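Projects > Radu > Questions and answers

Radu: common questions about the two-arm study
Posted in October by Renata Mansilla
Last updated: October

What is Radu?

Radu is the name of our method for teaching a pair of robot arms to share a job. One network watches the table and drives both arms. A second, much smaller one decides which arm should lead at any moment and which should hold still or support. We call the second one the referee. Most of the write-up is about the referee, as the first part is fairly standard.

Who is doing the work?

The robotics group at Stillwood. The arms and the table are in our own lab. Training runs on the Bostia cluster, which we share with two other groups.

What question were you trying to answer?

When two arms are trained together from demonstrations, they tend to copy the timing of the person who drove them. If that person was slow with the left hand, the left arm is slow too, even when there is no need to wait. We wanted to know whether a separate decision about who leads would fix this without collecting more data.

How many demonstrations did you use?

4,000 for the full set. We also trained on subsets of 50 and 100 demonstrations per task to see how the method behaves when data is short. All of them were recorded by people driving the arms directly. None were made in simulation.

What sort of tasks are in the set?

Small tabletop jobs with household things. Moving food items in and out of containers, turning a container so the other arm can reach it, passing an object from one side to the other, and lining things up. The objects are light, and all of them can be held by a two-finger gripper.

Why baskets and bread?

A wire basket is awkward in a useful way. It can be gripped almost anywhere on the rim, so there is no single right answer, and it slides if it is pushed. A bun in the basket adds something that must not be squashed or tipped out.
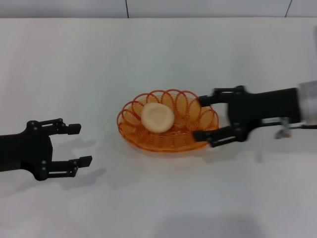 We score a basket trial on two things: whether the item ends up where it should, and whether the basket has moved from its mark. A trial that gets the first right and the second wrong counts as a partial success. The results table lists partial successes in their own column, and we do not add them to the main score.

Did the referee help?

Yes, on tasks where one arm has to steady something. With 50 demonstrations per task the version with the referee finished more trials than the version without it, and spent less time with both arms waiting. With the full set the gap was smaller. On tasks that need only one arm there was no difference we would stand behind.

How many trials is that based on?

40 per task for each version. That is enough to see a large effect and not enough to see a small one, so please don't read much into close scores.

Where does it fail?

Mostly at handover. The referee sometimes changes its mind twice in quick succession and both arms back off. We tried a short delay before it may switch again. This helped with the baskets but made passing tasks worse, so it is off by default.

Can I get the data?

The demonstrations will go on Dririvgate once the labels have been checked. The 50-demonstration subset is there already, with a notes file - read that first, as the left and right arm channels are swapped in the earliest recordings.

Will it work on other arms?

We don't know. Everything so far was done on one pair.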